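### 4.2 Premature closure in simulated trials

The Skeris controller was run for 600 episodes in simulated house interiors. In 30 of these the gripper was commanded to close before the approach had ended, and the episode was recorded as a fault. Figure 4 gives two views from the simulation.

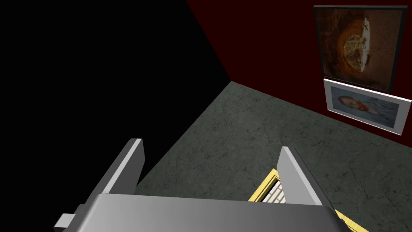 What caused the early closure? A stale distance reading was accepted as current whenever the planner restarted during an approach.

The fault left no entry in the Eichhorn safety log, as the log records contact forces only. A check on the age of each reading has been added.

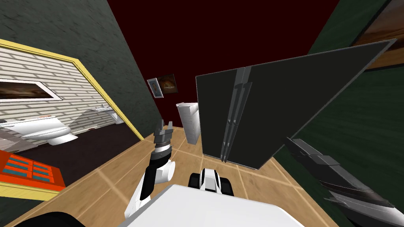

### 4.3 Effect of the check

Readings older than four control cycles are now refused and the arm is held in place. Trials on hardware remain suspended.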